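Sofia Magalhães
Thread, June 2026

Moving my mother out of the Evavwood apartment after 50 years. Posting what I learned in case it helps someone else who has a parent's place to clear.

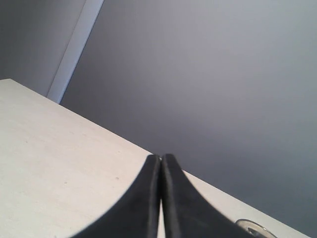

Black against a pale surface.

1/ Start with paper. I started with the kitchen and lost a week. The deed, the insurance and the pension letters were all in one drawer under the phone books, and I needed every one of them before I could do anything else.

2/ We got the first call from the building in January. Plenty of notice. I used very little of it.

3/ Get 3 quotes from movers. Ours were far apart for the same list of furniture. We went with Falcão, who weren't the cheapest but were the only ones who came to look at the stairs first.

4/ Ask what counts as a "large item." For one company it was anything over 50 pounds. For another it was anything that needed two people. My mother's sewing cabinet was large for one and regular for the other.

5/ She is 76 and wanted to pack her own dishes. I let her. She did 10 boxes and labeled each one on the side and the top. Mine just said "stuff." Guess whose were easier to unpack.

6/ Label the side. Once boxes are stacked you can't read the top.

7/ Change the address with the pharmacy before the bank. The bank can wait. A refill that goes to the old mailbox is a real problem, and it took me two afternoons on hold to fix.

8/ We used Jestis for storage. Month to month, no deposit. Bring your own lock, they charge a lot for theirs. Take the unit by the elevator if they offer it.

9/ Don't ask "do you want to keep this?" forty times a day. She got tired and began saying yes to everything. What worked was picking one shelf after breakfast and stopping when the shelf was done.

10/ My brother and I both wanted the hall clock. He got it. I got the bread bowl. I'm fine with the bread bowl.

11/ Measure the new place yourself. The floor plan had the bedroom wider than it is. The dresser went in the living room and it's still there.

12/ The donation truck won't take mattresses. The city will, but you have to book it and the slots fill up. Do it when you book the movers.

13/ She's in the new building on Irance now, second floor, bus stop out front. She already has opinions about the laundry room.

14/ Someone asked about the piano. It stayed with the downstairs neighbors. Their daughter plays it.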